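4.2 Laying out and folding short-sleeved shirts

Applies to jerseys and T-shirts in the Bula and Netberg ranges. For long-sleeved garments, see section 4.3.

1. Clear a flat surface larger than the garment. A table, padded bench or sofa seat is suitable.

2. Turn the shirt right side out and close any fasteners.

3. Lay the shirt sideways, with the hem to the left and the neckline to the right.

4. Take hold of the lower corners and draw the fabric out until the body lies flat. Faint creases may be left at this stage.

Note: On padded surfaces, pull along the surface. Lifting the corners lets the body slide.

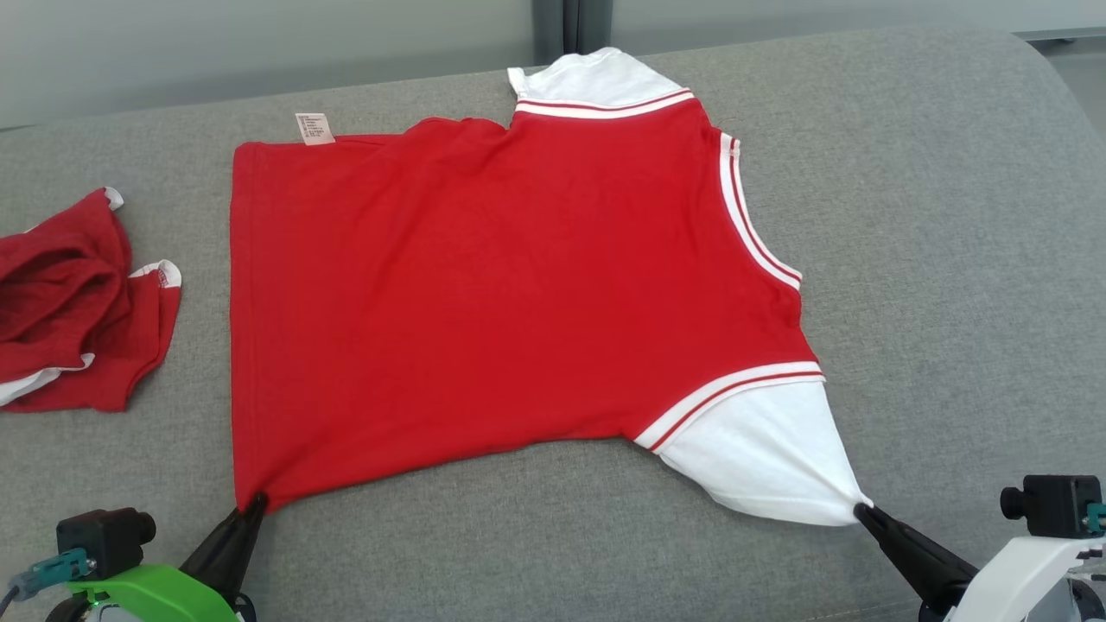

Figure 7. Red shirt with white sleeves, laid sideways. Hem left, collar right.

5. Smooth the body by hand from the hem towards the collar.

6. Open out both sleeves. Flatten any crumpled sleeve opening before folding.

7. Fold each side in towards the centre line, then fold the sleeve back on itself so that it does not cross the opposite edge.

8. Bring the hem up to the collar in two equal folds. The finished width should be no more than 200 mm for the Tsegaye drawer insert.

CAUTION: Do not pull on ribbed collar trim or striped cuff bands. Stretched ribbing may not recover its shape.

CAUTION: Do not stack more than 20 folded shirts in one insert.

Revised 13 August 2018. Burden Storage Systems.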